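4.2 Open shelves, clear boxes and what gets left on the floor

We come now to the part of the study that gave us the most pleasure to write up, the shelves themselves. Readers who have followed us through the interviews in Section 3 will remember that we visited 12 shared rooms over five weeks in September, and that we had gone in expecting to write mainly about clutter. The people we spoke with were far more interested in telling us about containers, and after the first few visits we gladly let them.

The most common arrangement was a plain open shelving unit against a wall, with bins, boxes and file holders pushed into its compartments. Doors were rare. At Drevberg the doors had been taken off a perfectly good cupboard and stored behind it, and when we asked about this we were told, very kindly and at some length, that a closed door is where scissors go to die. The room at Ulov follows the open pattern closely, with white shelving, a large clear plastic box in one of the upper compartments and a see-through file holder in a compartment lower down (Figure 3, both views). In the first view a white label can also be made out on the front of the box.

Figure 3. Storage at Ulov: open shelving with transparent containers, and a numbered tray on the floor in front. Two views.

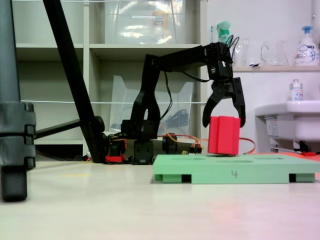 Clear plastic divided our respondents more than we had thought it would. Those who liked it said that it saved them from having to keep labels up to date, and they often added that they had stopped buying second copies of things they already owned. Those who disliked it found it tiring to look at. One respondent at Jaramillo had lined every one of her clear boxes with wrapping paper, and she laughed when we pointed out that she had turned them back into ordinary boxes. We noticed, too, that a transparent container doesn't always settle the matter of what is in it. Dark things pressed together behind plastic can be as hard to tell apart as things in a drawer, and a good many people who owned clear boxes put labels on them anyway.

Labels deserve a few words of their own. We had drawn up a coding scheme that separated printed labels from handwritten ones and words from numbers, and our second coder, Tamás Vass, applied it patiently to all 700 field notes. Words were used mostly on boxes that stayed on a shelf. Numbers tended to turn up on things that were picked up, set down and moved around, trays above all, and they were nearly always written straight onto the object with whatever marker was in reach. The pale green slotted tray at Ulov, with its handwritten 4 on the front edge, belongs to this second group, and so do the wooden boards at Donis. Numbers written in this way seem to us to be a kind of shorthand between people who already know the room. A visitor can read the 4 without any trouble and still have no notion of what it stands for.

Raised trays have another quality that we came to appreciate. With feet underneath, a tray makes a small stage on the floor and gives an object a definite place to be, even if only for a minute. Respondents spoke of such places with real affection. Efua Quansah, who carried out the interviews at Donis and Ulov, wrote in her notes that people would "put it on the tray" in the same easy tone in which they might have said "put it on the table," and that the tray's being at ankle height didn't appear to trouble anyone. 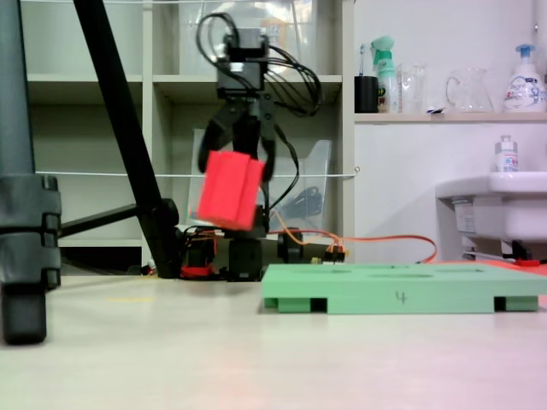
The floor, then, should be counted as part of the storage in rooms like these, and our first survey form was wrong to leave it out. We had asked about shelves, drawers, hooks and cupboards. After 11 of the visits had been made we were still finding remarks about the floor squeezed into the margins, and we went back through the forms to give those remarks a column of their own. Flat things and things with feet were the usual residents. Cords and wires were there too, and we confess that we never found a satisfactory way to code them.

A last observation concerns the narrow shelf, which we had at first set aside as too minor to discuss. In the first view of Figure 3 there is one on the wall to the right of the main unit, holding a green spray bottle, a toothbrush, two clear glass pitchers and a pump bottle of hand soap. Shelves of this sort gather things that belong to different chores, and several respondents were a little shy about theirs. We would encourage anyone repeating the survey to ask about the narrow shelf early and to leave plenty of time for the answer.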